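Lema Open Storage Bin, Grey
Horitden Storage and Workroom Supplies

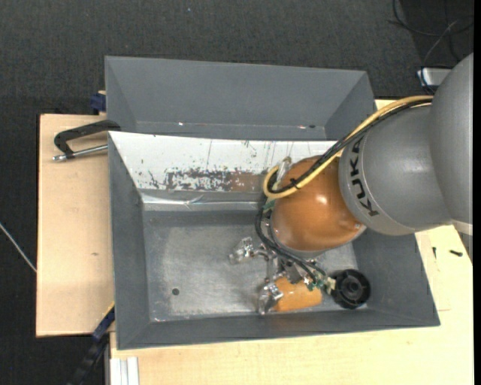
The Lema is a rectangular open bin for small parts, samples and items waiting to be sorted. It is supplied in one colour, grey, and is intended for use on a bench, table or shelf. The open top allows the contents to be seen and reached without removing a lid.

Bins may be bought singly or in packs of 20. Customers who sort goods into more than one group usually order at least two, so that checked and unchecked items can be kept apart. Card label holders from the Ditevlow range are sold separately.

Specification
Depth: 140 mm
Weight limit: 9 kg, evenly spread
Colour: grey
Lid: not supplied

Care
Wipe with a damp cloth and mild soap. Do not use solvents or scouring pads. Allow the bin to dry fully before refilling.

Ordering
Orders of 300 bins or more are sent direct from our Dundesier warehouse and should be placed in writing. Smaller orders may be placed through the usual account page. Unused bins may be returned in their original packing, provided that the order number is enclosed.

Last updated: 10/23/22
Shares: 9
Contact us | © Horitden | Back to top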